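Subject: Re: [floor-automation] Open day at Bradard in July

Wanpen Sukprasert wrote:
> Is the Flirkus demo still on for the open day? We would bring people from
> Chuensuk, but only if they can see the arm run and not just slides.
> Also, how do you set the zero point on the table?

Hi Wanpen,

Yes, it's on. The arm runs twice, at 10:30 and again after lunch. Each run is 48 picks, and anyone who wants to can stay on and try the pendant. We have room for your group – just send me the names for the badges.

On the zero point: we use a blue tape cross on the gray table top. The arm goes over it, we check the position by eye on the wrist camera, then save it. The Omum people use a machined plate, but tape is good enough for what we show. 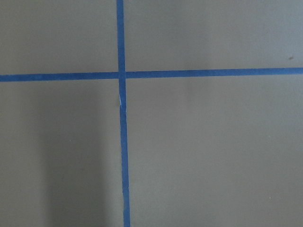 If your people want tighter numbers, ask for the log from the last test. It has 2686 cycles in it and I can print the summary. Parking is behind the building, and please bring closed shoes. Safety glasses are at the door.

Can you let me know by the end of June how many are coming?

Thanks,
Pete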